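Tuvedlow Office Services: Gallery, Refreshment and Clearing Tasks

Page updated Jun 8, 2026. Text by Blair Mackay, operations.

Altallow is the humanoid unit assigned to bottle handling on the office floor at the Admasu building. The job covers moving drinks between the refrigerator and the desks, and picking up packaging that ends up on the floor. Before December the work was done by whoever on the facilities team was nearest, and it was logged as general duties. It now has its own line in the task record, with 1,308 entries to date. An entry is one object moved from one place to another.

The facilities team still has the same number of people. What changed is how the hours are divided. Bottle runs used to break up the morning, and staff had to leave a repair or a delivery half finished to do them. Those hours now go to scheduled maintenance, plus a new block of 40 minutes per shift for checking the unit, reviewing stopped tasks and entering corrections. Two of the team have taken the operator course. The others are cleared to stop the unit but not to restart it.

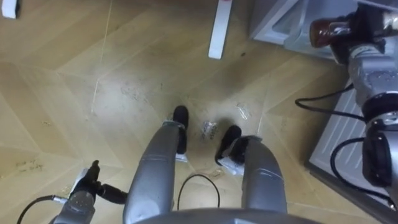 Floor items are the slower part of the job. Thin film is hard to grip and hard to tell apart from glare on a finished floor, so the procedure gives the operator the final call on whether a piece is picked up by the unit or by hand. Of the last 600 entries, 134 were completed by a person. Most of those were wrappers and labels. Glass bottles are rarely on that list.

The cleaning crew asked for one change early on, and it was made: film and paper left at the end of a run are reported to them through the Leltidard task board, with the room number, instead of by a note on the door. They also asked that the unit be parked before floors are mopped. That is now a fixed step in the evening checklist.

Desk staff had a different request. Several did not want items placed within reach of a keyboard. The placing zone was moved to the corner of the desk, and the approach is made from the short end. Anyone who wants a different spot can file it on the board. Operators enter the change by hand at the start of the next shift. 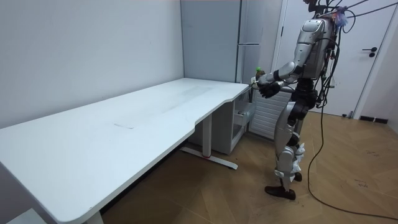 Altallow at the desk corner, green-capped bottle held upright in the far hand.

Related pages: Operator course outline. Stop and restart procedure. Shift checklist, evening. Task record, monthly totals.

Corrections to this page go to Blair Mackay through the board, under "Gallery."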